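Atieno Wanyama: «Un tapacubos se repara casi siempre por las patillas»

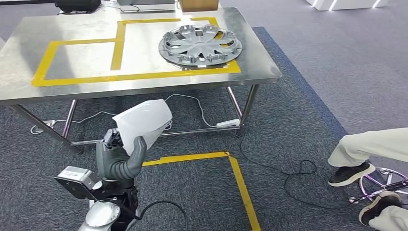

Un tapacubos plateado sobre una mesa de acero inoxidable con marcas de cinta amarilla.

Atieno Wanyama lleva 24 años comprando, arreglando y vendiendo embellecedores de rueda. Empezó en el almacén de un desguace, separando piezas por diámetro, y hoy tiene un local propio, Mfaume, en una calle de talleres donde todavía se aparca en batería. En la puerta hay un cartel con el horario y otro, más pequeño, que pide que no se dejen ruedas en la acera.

El negocio es modesto. En el almacén guarda unos 3000 tapacubos, la mayoría de plástico, colgados en barras o metidos en cajas por tamaño. La mitad no se venderá nunca, según calcula ella misma, pero tirarlos le parece un error. «El que tiras el lunes te lo piden en primavera», dice. «Me pasó con un juego de 13 pulgadas que llevaba en la estantería desde que abrí. Lo llevé al contenedor y en abril entró un señor preguntando por ese modelo.»

La mayor parte de los clientes viene a por una sola pieza. Han perdido un tapacubos en un bache o contra un bordillo y quieren recuperar el juego sin pagar cuatro nuevos. Wanyama les pregunta primero el diámetro de la llanta, que viene escrito en el flanco del neumático, y después les pide que traigan uno de los que quedan. Las fotografías no le sirven de mucho. Hay modelos con el mismo dibujo que cambian en la profundidad o en la posición del hueco de la válvula, y eso de frente no se aprecia.

«La gente se fija en los radios», explica. «Yo le doy la vuelta. Lo que decide si una pieza vale o no está detrás: las patillas y el aro de alambre. Si faltan dos patillas seguidas, el tapacubos se va a soltar. Si faltan dos pero están separadas, a lo mejor aguanta años. No lo garantizo, lo vendo más barato y lo digo.»

El aro de alambre es la parte que más se pierde. Mantiene las patillas abiertas contra la llanta y tiene un pequeño codo que debe coincidir con la válvula. Muchos conductores lo montan girado y luego no pueden inflar la rueda, o fuerzan la válvula hasta doblarla. Wanyama ha visto aros sustituidos por cable de tendedero, por bridas y por un trozo de percha. Las bridas las acepta en un coche viejo, siempre que se pasen por dos radios y se corte bien el sobrante. El cable no.

Para las reparaciones usa sobre todo un soldador de punta plana y recortes de tapacubos rotos. El plástico de aporte tiene que ser el mismo que el de la pieza, y en la cara interior suele venir grabado el tipo. Las grietas cortas del borde las cierra por detrás, las lija por delante y las pinta. Las que llegan al centro las descarta.

«Con pegamento no trabajo», dice. «Queda bonito en el mostrador. Luego la rueda se calienta con los frenos, el plástico se mueve y la pegadura salta. Me traen muchas piezas pegadas en casa, y lo primero que hago es quitar el pegamento, que es lo que más tiempo lleva.»

El lavado también tiene su método. Deja las piezas en agua templada con jabón neutro, sin desengrasantes de llantas, que según ella se comen el barniz. El polvo de freno que queda en los rincones lo saca con un pincel de cerdas duras, cortado a la mitad. No utiliza agua a presión porque levanta la pintura en los cantos, donde ya suele estar picada por la gravilla.

La pintura es otra cuestión. Casi todos los fabricantes llaman «plata» a su color, y casi ninguno coincide con el de al lado. Wanyama trabaja con 5 tonos que mezcla ella y anota en un cuaderno. El que más gasta es uno un poco azulado que le sirve para los modelos de Dromovel, una marca de recambio que se vendió mucho en gasolineras y supermercados. Para los Trunness, más antiguos y de un gris cálido, tiene que añadir una punta de ocre.

Preguntada por la calidad de unos y otros, no duda. «Los Trunness eran mejores. Pesaban más y las patillas eran anchas, de las que te hacen daño en el dedo al montarlas. Los Dromovel son finos, pero entran en cualquier sitio y cuestan poco. Si el coche duerme en la calle y va a rozar el bordillo todos los días, yo pondría los finos.»

De las piezas metálicas habla con menos entusiasmo del que cabría esperar. Conserva unas cuantas, de chapa cromada, que alquiló una vez para una película y que de vez en cuando pide algún aficionado a los coches antiguos. Ocupan mucho, se abollan al apilarlas y hay que secarlas una por una. Los compradores, además, regatean más. «El coleccionista viene con el precio pensado de casa», comenta. «El que ha perdido uno en la rotonda viene con prisa y es más fácil entenderse con él.»

Las temporadas están bastante marcadas. En otoño, con las primeras lluvias, los baches se llenan de agua y los conductores no los ven. En primavera llegan las inspecciones y los coches que se quieren vender, y entonces piden juegos completos. El verano es flojo y lo dedica a ordenar. El año pasado, en agosto, reclasificó todas las piezas de 14 pulgadas y encontró 56 que no tenían pareja conocida. Las apartó en dos cajas con la etiqueta «preguntar» y desde entonces ha identificado unas pocas, gracias a otros comerciantes con los que intercambia catálogos.

Los catálogos son su principal herramienta de trabajo y también lo que más le cuesta conseguir. Los fabricantes de coches cambian el dibujo de los tapacubos cada poco tiempo, a veces dentro del mismo año, y no siempre lo documentan. Los de recambio, como Nusow, publicaban hojas sueltas que se repartían a los talleres y que casi todo el mundo tiró. Wanyama guarda las suyas en fundas, con correcciones a bolígrafo. En una de ellas hay tachado un diámetro y escrito al lado: «mentira, es 15».

Sobre el futuro del oficio es poco dada a hacer pronósticos. Reconoce que cada vez se ven más llantas de aleación, que no llevan tapacubos completo sino solo una tapa pequeña en el centro. Ha empezado a vender también esas tapas, aunque le interesan menos. Se pierden con la misma facilidad y no se pueden reparar: o encajan o no encajan. Los coches de reparto, en cambio, siguen saliendo de fábrica con llanta de chapa, y las empresas que los usan son hoy sus mejores clientes. Compran por juegos, no miran el color y suelen volver.

Lo que sí ha cambiado es la forma de comprar. Antes recorría los desguaces de la provincia una vez al mes y volvía con la furgoneta llena. Ahora muchos desguaces los venden ellos mismos o los dejan puestos en el coche hasta el final, y cuando llega ya están rotos. Parte de lo que entra en la tienda se lo llevan particulares que los encuentran en la cuneta. Paga poco por ellos, y solo si conservan las patillas. También hay quien se los regala con la condición de que no le cuente a nadie cuántos tenía en el garaje.

A quien quiera evitar visitarla le da unos consejos sencillos. Montar el tapacubos empezando por el lado de la válvula y apretar con la palma, en cruz, sin golpear con el puño ni con el pie. Comprobar el aro cada vez que se cambie una rueda. No hacer palanca con un destornillador en un solo punto para sacarlo; es mejor tirar con las dos manos y, si no sale, usar una cuña de plástico en varios sitios. Y escribir la matrícula por dentro con rotulador permanente. «Aparecen más de los que se cree», dice. «Alguien los apoya en un árbol o en una farola para que se vean, y el dueño pasa por delante sin saber que es el suyo.»

Al preguntarle por su propio coche, responde que lleva cuatro tapacubos distintos. Dos son de 14 pulgadas y del mismo modelo, pero de años diferentes, con el hueco de la válvula cambiado. Los otros dos los puso de forma provisional hace ya tiempo. Los buenos los vendió.

Mfaume abre por las mañanas y, por las tardes, con cita. Para consultas sobre piezas sueltas hay que llevar la muestra.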